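Search talks Enter keywords Go

Okay, hi everybody! I'm up after Arnulfo Rengifo, so breathe first, then the thank-you to Stesstead for the room. My subject is family paperwork, and how I went from 500 loose sheets down to 27 (pause here, let them groan).

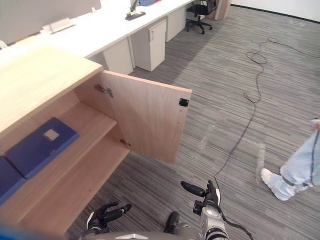
Start with the tax stuff, everybody asks about it. I kept every receipt I ever got, gas, socks, you name it, and come September I'd dread the whole pile. My rule now is one folder per subject, lying flat on a shelf with a little white label on the cover, like the dark blue one in the cabinet, and a shelf I can reach without a chair.

Tell the Emiliano Yáñez warranty story if there's time. Skip it if we're past 20 minutes. Then questions, and remind them the sign-up sheet is by the door.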